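Workbench notebook, finish shop
Monday, 8:40

Water-based topcoat trial, pale wood fronts, continued

Recoated the Plusetti test boards with the second batch of satin. First coat had sat over the weekend under the rack cover. Sanded by hand with 400, wiped with a damp cloth, then a dry one. Two boards still showed raised grain near the end cuts, so those got another light pass before the recoat.

Viscosity was high at opening. Thinned with distilled water, 2 percent by volume, stirred slowly to keep foam down. Batch reads 472 on the can lid in our own marking. Do not mix with what is left of the older can — the sheen does not match and the blend skins over in the cup.

Open points from last week:

1. Yellowing. The Mansour sealer under the topcoat pulls the color warmer than bare wood. Acceptable on a whole cabinet, not acceptable if a single front is replaced later. Need a side-by-side with the sealer left out.

2. Light-wood fronts and strong light. Pale pieces wash out under bright light and the grain gets hard to judge. Check sheen at a low angle with the overheads off.

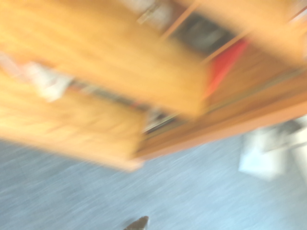
3. Drawer fronts sticking to the case after finishing. Reported on the Pitthorpe order. Film is dry to the touch in 6 hours but still soft enough to block under pressure. Leave fronts open overnight, longer in damp weather. Wax on the contact edges is a patch and makes recoating a problem.

4. Brush marks on wide panels. Synthetic brush is better than the foam pad on anything wider than a hand. Load less, tip off once in the direction of the grain, leave it alone.

Blocking test

Two coated offcuts face to face, clamp snug, leave until morning. Pull apart by hand. Any tearing of the film is a fail. Repeat with the Brerkeo hardener added at the low dose on the data sheet. Label the pairs on the back in pencil, marker bleeds through the sealer.

To do: order more 400 sheets, clean the strainer, move the old can off the top shelf. Check clamps before opening up tomorrow.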